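Harken Robotics Club - Teardown Project FAQ
Last updated 2021-10-20

What is the teardown project?
Members program a robot arm to take apart retired desktop computers and sort the parts. It runs alongside the competition team and uses the same lab. The long-term goal is a full teardown of one tower with no hands in the cell.

Who can join?
Any enrolled student. First-year students are welcome. You need to have passed the lab safety test and be able to read and change a short Python script. No robotics course is required.

How much time does it take?
Two lab sessions a week, plus roughly 20 minutes of log writing after each. Members who miss three sessions in a row lose their arm slot but stay on the mailing list.

Is there a fee?
No. Parts and filament come out of the club budget, which is capped at $2000 for the year. Purchases need approval from Fongchan Thongdee before you order. Receipts submitted later are not paid back.

Where do the computers come from?
Most come from the Mandley campus surplus store. Drives are wiped before the towers reach us. Do not bring in machines from home - we have no way to track them.

Which parts does the arm handle?
Heatsinks, memory, expansion cards and drives. Cables are still unplugged by hand before a run. Screws are also removed by hand this year. A Durnex driver head is on the wish list for February.

Does it matter how the tower is placed?
Yes. Lay it on its side with the panel off and the open face up. Set it against the stops, then run the locate routine. If the reported offset is more than 2 mm, reseat the case and run it again. Do not correct the offset in code.

Can I design my own fixtures?
Yes. Fixture blocks are 3D printed and fit on the shared base plate. Start from the template in the Wiriya folder and keep the hole spacing as it is. Label the file with your initials and a revision number. Prints over six hours need a booking.

What happens if the arm drops a part?
Press stop, wait for the arm to settle, and open the gate. Note the step number and the grip force in the log. Do not reach in while a program is paused; a paused program can resume.

What grip force should I use?
Use the values in the parts table. New parts start at the lowest setting and go up one step at a time. Fins on some heatsinks bend easily, so pick up from the solid sides where the shape allows it.

Do I get course credit?
One credit, if you register for independent study before the add deadline and hand in a written report. Competition hours do not count toward it.

Where do I sign up?
Room 233, during any open lab session. Bring your student ID and your safety test result. Arm slots are given out in order of sign-up.
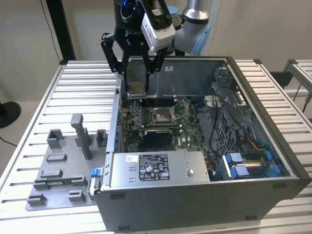
Teardown cell: gripper holding a heatsink-like block over the motherboard, with the fixture plate to the left of the case.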